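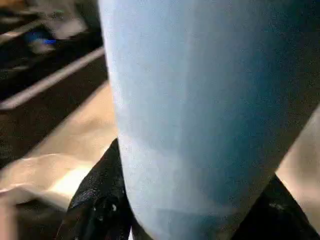 Monday, September. Kodevham footbridge hangers, second day of pulls.

Started at 7:40. Lab was cool, left the door to the corridor shut so the temperature would settle before zeroing the load cell. Zero drifted a little in the first half hour and then stayed put. Re-zeroed at 8:15 and did not touch it again until lunch.

For anyone picking this up cold: the bridge at Kodevham dates from 1834 and still has most of its original wrought iron hangers. The town wants to know if it can stay open to foot traffic while the replacement deck is designed. Our part is narrow. We pull the 13 hangers that were taken out last spring, report what they do, and say what that means for the ones still hanging. We were not asked for an opinion on the chains or the towers and should not give one in the report, even in passing. If we see something that bothers us about the chains, it goes in a separate letter under seal.

Plan for each bar is the same as last week. Clean the eyes, measure the shank in three places, seat the pins, take up slack to 200 lb, hold two minutes, then step up to the proof load of 4000 lb and hold for ten. Read the extensometer at each step going up and coming down. If the bar comes back to zero within tolerance it is marked as passed at proof. The bars that go on to failure are picked afterward, from the whole lot, so that we don't end up breaking only the ugly ones.

H-5: no trouble. Straight line up, straight line back. Small residual, inside tolerance.

H-6: same. Upper eye is worn oval, worst way is along the load, as you would expect. Measured it twice.

H-7: stopped at 3530 lb. Audible tick, and the extensometer jumped without a matching drop in load. Held there for a minute, nothing more, unloaded slowly. There is a fine line on the shank a hand's width below the upper eye, running lengthwise at first and then turning partway across. Cleaned it with solvent and used dye. The lengthwise part looks like an ordinary slag seam, which wrought iron is full of. The part that turns across is what I don't like. Bagged the bar, tagged it, wrote HOLD on the tag. Do not put it back in the frame until it has been sectioned or we agree not to section it.

I went back and forth on whether the jump was the bar or the instrument. The knife edge on the extensometer had shifted a hair when I took it off, and that alone could make a jump. It would not make a tick. Treating it as real until shown otherwise.

H-8: ran this one slowly after lunch, smaller steps above 3000. Nothing to report. Passed at proof. 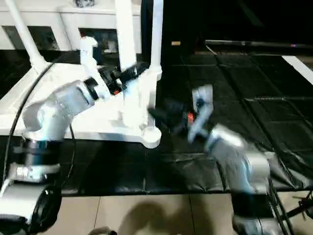
Extensometer mounting is the weak point of the setup and I want it changed before H-9. At present one clamp holds both knife edges against the same face of the bar, so any bending shows up as stretch, and these bars are far from straight. Better to have two instruments on opposite faces and average them. The trouble has always been space, with two holders fighting for the same few inches at mid-length. I sketched it the way the two silver-gray arms are set, one rising from lower left and one from lower right, each on its own base, with only the grippers coming close together at the front edge of the white tubing. If our holders stand off to each side like that and only the small ends come in to the bar, nothing bulky has to sit near the middle. Two magnetic stands and a pair of short extension rods should do it. We have the stands. Rods need to be cut.

Called Plumus about the second extensometer. They can lend one with a current calibration sheet, pickup Thursday after 2. Asked for the sheet to be emailed ahead so I can check that the range covers us. Their loan form wants a charge number. Used the Kodevham one.

Comparison with the Grolcombe bars: I pulled that old report to see how they handled seams. They rejected anything with a visible transverse mark of any length, and tested nothing with one. That is safe but gives no information, and the client there was replacing everything regardless. Kodevham is different. If a transverse mark drops capacity only slightly, the bridge may be able to stay open with a posted limit. If it drops it a lot, they need to close the middle span this fall. One bar won't settle that. I would like to section H-7 and pull at least one other with a similar mark, if there is one in the remaining five.

Note on the write-up. The draft that went around on Friday calls the proof load a "safe load." It isn't and the phrase has to come out everywhere, including the table heading. Proof load is what we applied. What is safe depends on the factor, the condition of the bars we have not seen, and how crowded the bridge gets on a fair day. I changed it in the body and left the table, as the table is linked to the spreadsheet and I didn't want to break the link at 4:30 in the afternoon.

Also in the draft: the material is called "steel" in two places. Wrought iron.

Mfaume software on the frame computer asked to update again. Said no. Not in the middle of a series. The version number is in the front of this book and should stay the same through H-13.

Open items:
Cut extension rods, deburr ends
Pick up Plumus unit, check the calibration sheet first
Dye check on H-9 through H-13 before any of them goes in the frame
Decision on sectioning H-7, needs the town's okay in writing, they own the iron
Fix table heading
New pin for the lower clevis, the old one is starting to show a groove

Frame off 5:10. Load cell left powered so it stays warm for the morning.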